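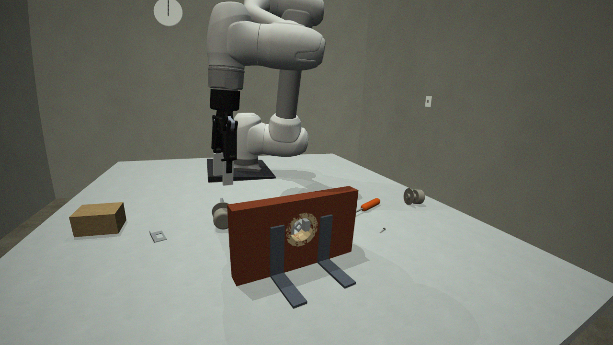 The doorknob bench in simulation, with the two-finger gripper over the table.

About us

Endulik is a small testing workshop that helps people choose the right gripper for the job, and then the right arm, camera and controller to go with it. We were started by Damir Berisha and Rosine Tanguy, who had both spent far too many evenings swapping fingertips on other people's machines and thought there must be a kinder way of going about it!

Most of our comparisons begin on a simulated table, and the doorknob bench is the one visitors ask after most. There's a board with a round hole through it, with two L-shaped brackets at its front, and then the bits you would find on any fitting job - knobs, a strike plate, a screwdriver and one very small screw. A gripper that is happy with a wooden block may make a terrible fuss over that screw, and we would much sooner find out before anybody has bought anything.

We have now put 87 gripper and controller pairings through our benches, and each gets 50 tries at every task. Danica Grgić looks after the scoring and Blagoje Kos writes the reports, which he keeps short and plain (he has had to read plenty of the other kind).

There are five of us in all, and we like company. If you're torn between two grippers, do write to Rosine with a few words on what you need to pick up, and she'll put the kettle on. Bench visits start again in December.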